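Grumero Seasonal Diary – Help Desk
Ticket 2346
Subject: Autumn pages are filed as spring after the April update
Opened by: Myung-ja Wang
Handled by: Obed Lamptey
Status: Closed

Myung-ja Wang, 8:10 am
Good morning. I keep the nature diary for our walking group in Kodton. We write what we notice in each season: first cool night, which birds are back at the lake, when the banksia is in flower, the colour of the river after rain. Since the update the diary puts everything I write into "Spring". In Kodton it is autumn. 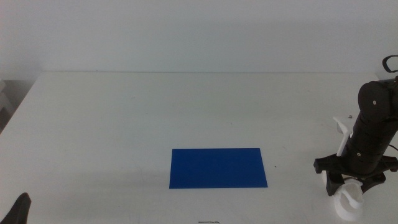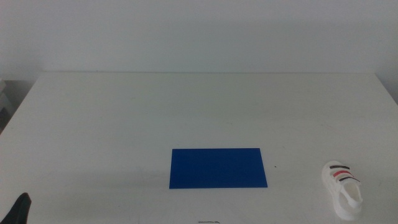

I tried already the following. I signed out and signed in again. I changed the home place from Kodton to Perth and then back to Kodton. I restarted the tablet. After each of these the new page has still the green heading "Spring". Old pages from last year are correct when I open them one by one, but in the Year Wheel they have moved to the opposite side. It is not a small thing for us, as we compare the same weeks from year to year and now I cannot find them.

Obed Lamptey, 9:35 am
Hello Myung-ja, thank you for the clear report. Could you please tell me three things:
Which app version is written under Settings, About?
Do you use the four-season calendar, or one that your group made?
Does the weather line at the top of the page show the correct place?

Please do not move any pages by hand for now. If you do it, the page receives a fixed season and will not follow the calendar later.

Myung-ja Wang, 10:20 am
The version is 2. There is nothing after the 2, I looked two times.
We use our own calendar. It has six seasons and we made it because four seasons do not fit well with what we see here. The evenings become cool a long time before the leaves on the street trees do anything, and the native plants do not care for the European dates at all. The part of the year we are in now we named "First Cool". This name has disappeared from the list.
The weather line is correct. It says Kodton and a temperature that I believe.
I am sorry, I have moved one page by hand before I read your message. It is the page about the black cockatoos.

Obed Lamptey, 11:05 am
No problem, I can release that page from my side.
I can see your account now. It holds 3683 notes and all of them are present, so nothing is lost. Your six-season calendar is also present, but it is not connected to your home place any more. When the connection is missing, the app takes the standard calendar, and the standard calendar begins in the northern half of the world. For this reason you have spring in April.

Please try these steps:
Open Settings, then Calendars.
Choose your six-season calendar.
Press "Attach to place" and choose Kodton from the list. Do not type the name.
Set "Half of the world" to Southern.
Close the diary fully and wait until the small leaf stops turning.

Myung-ja Wang, 1:40 pm
I did the steps. Result:
New page: correct, heading is "First Cool" with our brown colour.
Year Wheel: half correct. The notes from this year moved to the right position. The older ones are still on the wrong side.
Weather line: it became empty. Before it was working.

Obed Lamptey, 2:25 pm
The weather line comes from Zematix, and it needs a fresh permission each time the place is attached. Go to Settings, Weather, and press "Allow again".

For the Year Wheel I must rebuild the index on our side. I will do it on Sunday when few people are writing. You can continue to write in the meantime. Please only avoid changing the dates of old notes.

Myung-ja Wang, 3:15 pm
Weather is back, thank you. I will tell the group to wait with the comparing. We have a walk on Sunday morning but we write first in paper notebooks, so it does not disturb us.

Obed Lamptey, Sunday, 5:50 pm
The rebuild is finished. The cockatoo page is released too. Please open the Year Wheel and check a few years. I also looked at the end date of your calendar: it runs until 2040, and you do not have to renew it before then.

Myung-ja Wang, 7:30 pm
I checked. All years are on the right side and the cockatoos are with the other cockatoos. One small remark for your team: the word "Southern" is hidden very deep in the settings. For a person who opens the diary here for the first time it would be good to ask this at the beginning.

Obed Lamptey, 7:45 pm
Agreed, I have passed it on as a separate request. Closing this ticket. If the headings change again after the next update, reply here and it will reopen.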